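# Flornix T2 Dual-Arm Tabletop Cell: Setup and Maintenance

Part no. 2366. Supplied by Tronthorpe. Page maintained by Imad Khasawneh, applications. Last revised Monday, November 9, 2020.

The T2 is a two-arm manipulation cell with a head camera, intended for bench work on light household and food items. It ships as one column, two arms, two parallel grippers, one controller and one cable kit. The table is not included. Customers who already own the earlier single-arm T1 can reuse the controller cabinet but not the cable kit.

## What is in the crate

- Column with head bracket, camera fitted
- Left arm and right arm, marked L and R on the base flange
- Two grippers with brackets, fingers and pads
- Controller cabinet and line cord
- Cable kit, including wrist cables with molded connectors
- Tool roll: hex keys, torque driver, thread locker, inspection mirror
- Calibration plate

Check the arm markings before lifting anything out. The flanges bolt up either way around, and a swapped pair will pass the power-on test and then fail homing.

## Site and table

The cell needs a flat, rigid table with a plain light surface. A glossy top gives the camera reflections and should be covered or replaced. Nominal table height is 763 mm from the floor, measured at the front edge with the column in place. Adjust the table feet first and the column last.

On carpet, put the hard pads under the column feet. Carpet continues to compress for several days after installation, so repeat the height measurement at the end of the first week and again in a month.

A desk with a cable tray let into the top can be used. Enter the tray as a keep-out area in the cell map. The fingers are narrow enough to enter most tray openings, and a finger caught in one will trip the arm and can bend the pad carrier.

Clearance behind the column: 48 cm minimum. The cabinet fan exhausts to the rear.

## Mounting the arms

1. Switch the cabinet off at the main switch and pull the line cord.
2. Clean both flange faces with a dry cloth.
3. Offer up the left arm, start all bolts by hand, then tighten in a cross pattern with the torque driver.
4. Repeat for the right arm.
5. Route the base cables down the inside of the column. Leave the lowest clamp open until homing is complete.
6. Reconnect power and run HOME from the service menu.

If HOME stops with fault 52, the arm has reached its travel limit before finding the index mark. The usual cause is an arm powered up more than a half turn from its parked position. Power down, move the joint by hand to the painted line, and repeat.

## Gripper and wrist cable

The gripper bracket attaches to the wrist joint. The bracket screws take one drop of medium thread locker each. Do not use the high-strength grade. Screws assembled with it have to be drilled out, and the wrist housing is not sold separately.

Fit the cable connector to the bracket until the latch clicks, then pull back on it lightly. Lay the cable over the wrist in an open curve and fasten it with one thin tie. Leave enough slack that the wrist can turn fully in both directions without lifting the connector. A tie pulled down hard will cut into the jacket at the edge, where the damage is difficult to see without the mirror.

After fitting, jog the wrist slowly to both ends of its travel while watching the connector. If it moves, cut the tie and start again.

## Camera calibration

Place the calibration plate flat in the center of the table, dots up. Park both arms. Run CAL HEAD. The routine takes several minutes and the head must not be touched during it.

Then run CAL HAND for each arm in turn. The routine brings a fingertip to the four corners of the plate and compares camera position with joint position. Clean the fingertips first. Residue on a pad will shift the result in the same direction at all four corners, and the routine will accept it without a warning.

Recalibrate after any of the following:

- Head bracket loosened or bumped
- Gripper bracket removed
- Finger or pad replaced
- Table moved or releveled

## Reach and contact check

Run this check after calibration and before the cell goes back to normal use. Use rigid and soft items together, and at least one open container with a handle.

Contact force on fruit is set with the PAD LIMIT value, separately for each arm. Start at the lowest setting and raise it one step at a time until the item lifts without slipping. A basket is the harder half of the check, as the finger has to come down inside the rim while the bracket and cable stay outside the handle. With the right arm working at a wicker basket like this one, look at the black finger beside the pear and then at the cable, which should curve back over the wrist clear of the red handle. The left gripper can wait low at the near side of the table, and the pear and lidded mug on the far left serve for its own turn.

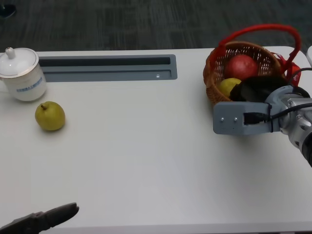

Record the PAD LIMIT value for each item type in the cell log. Values do not transfer between cells, or between the left and right arms of one cell. Lidded items should be checked by the body only. The T2 is not rated for lifting by a lid knob.

If the finger touches the rim on the way in, do not correct it by raising the approach height. Check the hand calibration first, then the bracket screws. A loose bracket shows up at the fingertip long before it can be felt at the wrist.

## Maintenance schedule

| Interval | Task |
|---|---|
| Daily | Wipe pads and fingertips, check for cuts |
| Weekly | Inspect wrist cables and ties, wipe camera window |
| Monthly | Check bracket screws, clean cabinet filter |
| Every January | Replace pads, check flange bolts, full recalibration |

Use a damp cloth on the pads. Fruit sugar hardens on the surface and lowers grip, which operators tend to correct by raising PAD LIMIT. Clean first, then reassess. Alcohol wipes are acceptable on the metal parts. They dry out the pad material and should be kept off it.

## Replacing a pad

Power down. Slide the pad carrier forward off the finger and remove the old pad with the plastic scraper from the tool roll. A metal blade will mark the carrier and the new pad will not sit flat. Press the new pad on from the wrist end toward the tip, hold for a minute, and refit the carrier. Replace pads in pairs. Run CAL HAND for that arm afterward.

## Common faults

**Gripper opens but does not close.** Reseat the connector at the bracket. If the fault returns when the wrist turns, replace the wrist cable.

**Pick position off to one side, one arm only.** Bracket screws or dirty pad. Tighten or clean, then CAL HAND.

**Pick position off, both arms.** Head bracket. Tighten and run the complete calibration.

**Arm buzzes at rest.** Payload value does not match the fitted gripper. Correct it in the service menu.

## Spares and service

Pads, carriers, wrist cables and thin ties are stocked at the Mirnley depot. Brackets and complete grippers are built to order by Nambiar. Quote the part number and the arm marking, L or R, with every order. The two wrist cables are different lengths and the connectors are identical.

Return arms in the original crate with the joints parked and the transit clamps fitted. Remove the grippers and keep them.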